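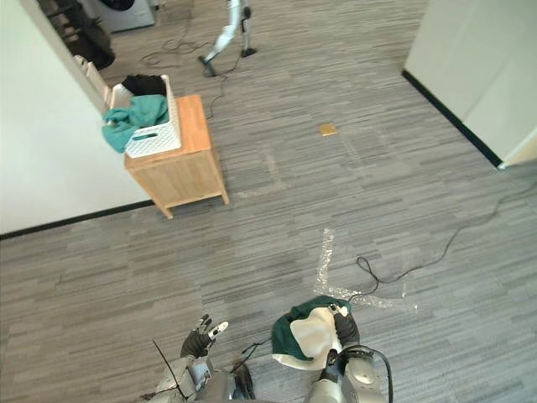 The host at Kerero told the delegation that the mill had reduced its dye water use before any rule required it, and that the work took seven years. The visit, held on a Thursday in June, covered the spinning hall, the dye house and the Gastelo warehouse. The plant employs 82 people on two shifts. Members asked mainly about wastewater charges, which Kerero pays to the town of Stan by volume. Figures for the new settling tank were not yet available and will be sent to members in writing. The tour closed at the loading dock.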